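Ticket 352: Label printer skips every third label after driver update
Status: Closed
Product: Graner desktop label printer, Memix label software
Opened by: Mudassar Tanoli
Site: Hidayat, back office

Original report

The printer feeds a blank label after every second printed one. It started in April, the morning after the office PC installed a new printer driver. Before that we ran the same roll size and the same Memix template for months with no trouble. Printing from the front counter PC does the same thing. Printing the built-in test page from the button on the printer comes out fine with no blanks.

What I tried before opening this:
Turned the printer off and on.
Changed to a new roll.
Cleaned the print head and roller with an alcohol wipe.
Removed the printer from Windows and added it again.

None of it made a difference. Error light stays off the whole time.

Reply from support

Thanks for the detail. A clean test page with blanks on normal jobs usually points to a mismatch in label length between the driver and the template. Please check the following.

Open printer preferences and look at the stock size. Write down the height and the gap.
Open the template in Memix, go to Page Setup, and write down the same two values.
Tell us whether the sensor type is set to Gap, Mark or Continuous.

Please also run the sensor calibration. Hold the feed button until the light blinks twice, then let go. It should feed a few labels and stop at the tear bar.

Update from Mudassar

Calibration done. It stopped at the tear bar as you said. Still skipping.

Driver stock height is 100 mm, gap 3 mm. Memix has the height at 103 mm and the gap at 0. Sensor type in the driver is Gap. I did not set the height to 103 and I don't know who did. The template file has an old modified date, so it doesn't look like anybody edited it recently.

Reply from support

The 103 figure is the label plus the gap. Older drivers ignored the page height sent by the software and used their own stock setting. The new one takes the height from the job, so the printer thinks the label runs past the gap and moves on to the next one. Your template was probably always set that way.

Set the height in Memix to 100 and the gap to 3, save under a new name, and print 9 labels as a test. Leave the driver as it is.

Update from Mudassar

Changed and saved as a new template. Printed 9, no blanks. Text sits a little low on the label, so the bottom line of the address is close to the edge.

Reply from support

Go to Advanced in printer preferences and change the vertical offset in small steps. A negative value moves the print up. Run one label after each change. 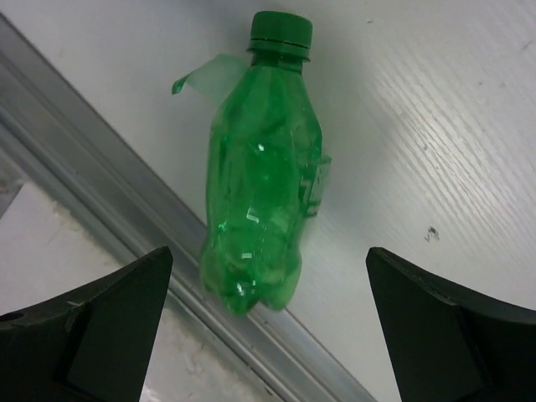
The offset is saved per PC, so once you have a value you like, enter it on the front counter machine too. The template can be shared from the network folder, but driver settings don't travel with it.

Update from Mudassar

Offset of -1 fixed it on the back office PC. Same value on the counter PC and that one prints correctly as well. I found two other templates with the height set to 103, the return label and the Vukadine shelf label. Changed both. The shelf label needed no offset.

Ran the afternoon batch with no skipped labels. Fine to close.

Closing note

Cause: template height included the gap, exposed by driver update.
Fix: height and gap corrected in three templates, vertical offset set on both PCs.
Old templates moved to the archive folder. Reopen this ticket if the blanks come back after the next driver update.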